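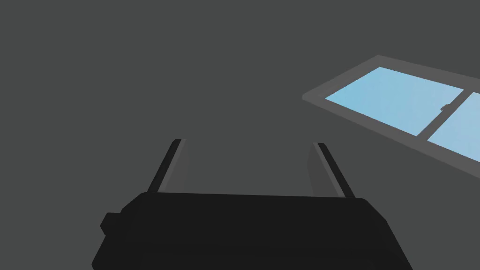
The claim against Trolex was one of priority, and Marion Menzies had been appointed to decide it without a hearing. Both insurers agreed that the loss was covered. Each said the other should pay. The file ran to 60 tabs, and she read them in the order they had been delivered, at the desk in the rented office. The wall there was a dark charcoal gray with nothing on it, and the window had a frame of a lighter gray, wider along its lower edge. She set the tabs she had finished against that lighter gray in her mind, a habit from school, and moved on to the policy wording.

The facts were short. Ignacio drove a delivery van for Plakar under a contract that called him an independent operator. In June the van left the road near the Hisen depot and struck a culvert. His nephew was in the passenger seat and broke a wrist and two ribs. The nephew had no policy. He had lived with Ignacio for part of the year and with his mother for the rest of it, and the mother's car was insured with the second company.

Trolex insured the van. It said the nephew was a dependent of his mother and that her insurer stood first in line. The mother's insurer said he was twenty, had wages, and depended on no one.

Tab 32 was a ledger. The nephew had kept it himself, in pencil, on the backs of delivery slips. Rent to uncle, 60. Groceries, paid by mother. Phone, paid by mother. Boots, paid by uncle, to be returned. No one had asked him to keep it, and neither lawyer had referred to it except to complain that it was hard to read.

She worked out the figures on a yellow pad. On one method he met slightly more than half of his own needs. On the other, which counted the boots as a loan, he met slightly less. The case law allowed either method where the period chosen was fair. She wrote down both results and left a blank line after each.

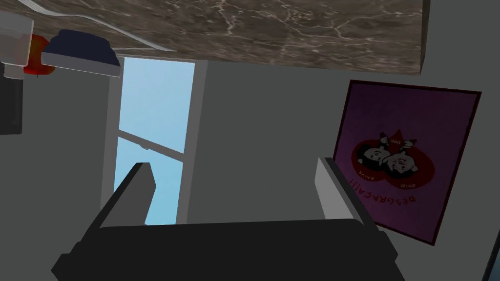 At noon she turned to the transcript of Ignacio's examination under oath. He had been questioned for most of a morning about where the boy slept, ate and received mail. The lawyer for Trolex wanted a list of every room. Ignacio gave it to him. He described the kitchen last, starting with the counter, a brown stone with pale veins branching through it, and the purple poster near it, which he had been asked to read aloud and could not remember. He said the boy ate standing up there. The lawyer asked how often. Ignacio said every night the boy was home, and that he did not see what it had to do with a wrist.

She marked the page.

Her decision was dated 2021-07-24. It held that the nephew was not principally dependent on his mother at the time of the accident, that the boots were a loan as recorded, that a loan was a debt and a debt was his own expense, and that Trolex was to pay the benefits from the first day. Costs were fixed. The right of appeal was set out in the usual paragraph.

She sent it to both lawyers before the end of the day. The ledger was an original and had to go back, so she put it in an envelope between two sheets of cardboard and wrote the nephew's address on the front. The file gave 2 addresses. She used the uncle's.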